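Notes from a call with Zulkifli Sopacua, October 7, 2021. Cleaned up a bit, not much.

Sopacua has been at Plavonska for four years and most of that has been grippers. Buying them, breaking them, sending them back. This fall it's a comparison, same arm, same table, different fingers and settings. "People ask which one is best," he says. "Best at what? Picking up a bolt? Fine, they all do it. Give it paper."

So, paper. Cardboard too. The job is boring on purpose – pick up scrap, move it over to the bin, let go. 200 picks per setup, then swap and start again.
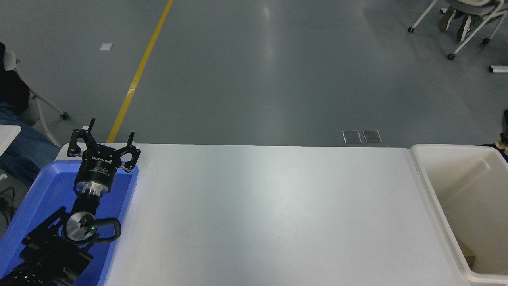 Ritva Pesonen doesn't buy the scrap test, at least not as the main number. Her view is that a gripper that does well on soft stuff tells you mostly about the force setting and teh controller, and that Plavonska should be logging both before it ranks anything.

Sopacua half agrees. "The controller matters more than I wanted it to." They ran the Norkik one first, then the Merrick. Same fingers, and the misses went from 13 down to four. He wont call it a result yet. "One day of runs. Could be the paper."

What about the finger shape? Long pause. He likes thin fingers for getting down near a rim, less so for anything heavy. Pads are next on the list, softer ones, from Grevetti, if they ever ship – ordered in June.
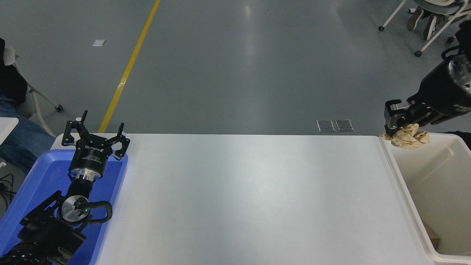 *Crumpled paper at the bin, Plavonska gripper trials.*

And cameras? "Ask me later. I can only be annoyed at one thing at a time." He had to go, someone needed the arm.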